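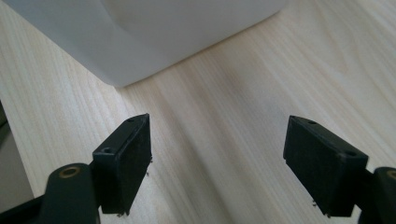 Quarterly check of first aid and emergency supply points, Gremora building, Thu 18 January. Covers wall cabinets, the eyewash bottle and surfaces used for dressing minor cuts. Surfaces must be smooth and without print or fabric covering, to allow wiping; a light wooden tabletop with a plain gray-white item standing on it is acceptable if the wood is sealed. Sealing was last renewed in March.

2 min read

Home Checklists Sites Contact

1. Cabinet at loading door, Jandorora pattern. Door closes. Contents list inside door. PASS
2. Adhesive dressings, minimum 60. Counted 52. FAIL
Comment: reorder from Skov, same part number as before.
3. Eyewash bottle, seal intact, in date. PASS
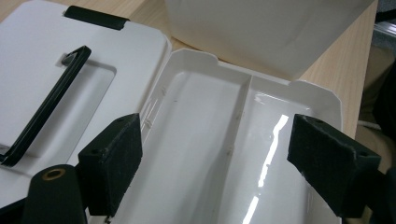
4. Cabinet in room 253. Sign visible from corridor. PASS
Comment: sign is faded at lower corner. Replace at next visit.
5. Burn gel, in date. FAIL
Comment: two sachets expired. Removed and logged.
6. Accident book, pages numbered. PASS
7. Route to each cabinet clear to full door width. PASS
Comment: Flarkurow pallets moved before check.

Failed items to be closed within 30 days. Recheck items 2 and 5 only.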